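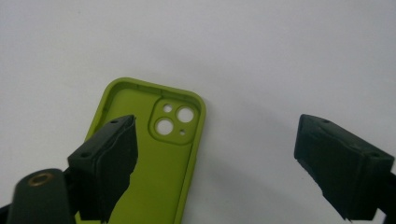
May, evening

Rain most of the day so I stayed in and got on with the box of phone bits from the hall cupboard. It has been on my list since we got back from Ulton and I was tired of moving it every time I wanted the hoover.

Most of it was leads. I kept one of each sort and put the rest in a carrier bag for the recycling point. Found the instructions for the old Genmont radio, which I threw out two winters ago, so the instructions went too. Also a receipt from Foulkes for a kettle, a key I don't recognise, and a postcard of the pier dated 1983 with nothing written on it. Kept the postcard.

The green phone case was under all that. I bought it when I had the Curari phone and had forgotten how bright it was. Lime, I suppose you'd call it, a bit chalky to look at. I put it on the white top and had a proper look before deciding. It's the soft sort, with the rim that comes up round the edge, and the place for the camera in the corner with two big holes set diagonally and a small one and a tiny one in the other corners. I never did know what the tiny one was for.

My present phone doesn't fit it. The camera is on the wrong side and it's a wider phone altogether. I knew that before I tried but I tried anyway.

Lunch was the end of the leek soup and toast. Rang the surgery at 2 and was told to ring back in the morning. Did the ironing while the wireless was on, all but the big tablecloth, which can wait until somebody is coming.

Went back to the box afterwards. There is a slot at the bottom of the case for the charger, and that used to annoy me because the plug on my lead was fatter than the slot and I had to peel the corner back every night. I'd forgotten that as well until I saw it again. The new one is open all along the bottom and much better.

I looked up what a case like it costs now and the shop in Ulton wants 5 pounds for a plain one, so it's hardly worth selling. Next door's girl has her mother's old Curari, or did at Christmas. I'll ask over the fence when it's dry. If she doesn't want it, it can go in the charity bag with the gloves and the brown scarf.
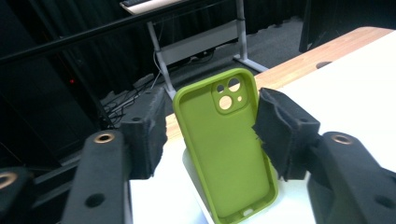

Later

Didn't have to wait for dry weather. Saw her mother putting the bin out and asked. She still has the Curari and the case she's got is split at one side, so she'd like it. She isn't fussy about the colour. I've put it in an envelope on the hall shelf to take round tomorrow.

The cupboard shuts now. I've left the hoover at the front and the box flattened behind it.

Gas meter reading sent off. The bill is 58 pounds, less than I thought it would be, but the heating was off for most of the month. Bath, then bed. Must remember the surgery first thing and buy stamps.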